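Ornamo Refill Project
Progress report to the Sundero Fund, January 2025

The short version is that the refill station is open, people use it, and the money is mostly where we said it would be. The long version involves a door.

When we applied, we promised two refill points for household cleaners, one at the Sternodport market hall and one in the old post office. The market hall point opened in June, on schedule. The post office point has a counter, shelves, a very handsome sign and a front door that the building inspector considers four inches too narrow. We have now had a long correspondence on the subject of four inches. The landlord has agreed to widen the door, and we have agreed to stop writing to him about it until he does.

Sales

We sold 1,383 liters of product from the market hall by the end of the reporting period. Dish soap leads by a wide margin, then all-purpose cleaner, then laundry liquid. The vinegar, which our application described as "a likely favorite," has been bought mainly by one household with very hard water. We will not be reordering the large drum.

Customers may bring any clean container with a lid. This rule was written with bottles in mind, and we have since filled jam jars, a watering can and something that had clearly been a hip flask. Spray bottles take the longest at the counter, as the necks are narrow and our funnels were chosen by people who had never used one.
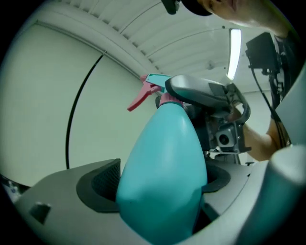

Trigger sprayer with a pink collar and trigger on a turquoise bottle.

Pumps

The hand pumps from Engelhardt arrived late and were, to be fair to them, very good once they did. Before that we poured from jugs, and the floor of the market hall has never been so clean or so slippery. Two of the pumps drip. Replacement seals are on order and covered by the warranty, so there is no change to the budget line.

Labels caused more trouble than the pumps. Our first batch gave dilution amounts in capfuls, which works nicely until someone turns up with a jar. The new ones use tablespoons per quart and give separate amounts for floors, counters and bathroom sinks. They also stay on when they get soapy, a quality we had somehow left out of the original order.

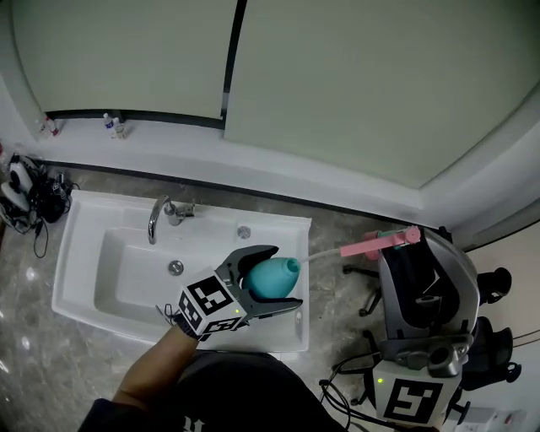 One regular customer wrote in the comment book that the new labels were much clearer, but that the print was "sized for ants," and could we please also stock something for limescale. We have passed the first point to the printer. Citric acid will be on the shelf once the supplier lowers its minimum order from a pallet.

Money

Spending is under plan on wages and over plan on drums. The rent set aside for the post office has not been touched, for reasons involving the door. With your permission we would like to move 15 percent of it to a delivery cart for customers who can't manage the hill. A revised budget is attached.

Next steps

Reprint the labels, fit the seals, get the cart priced. We would also like to open the second point, and will send word when there is a doorway to go through.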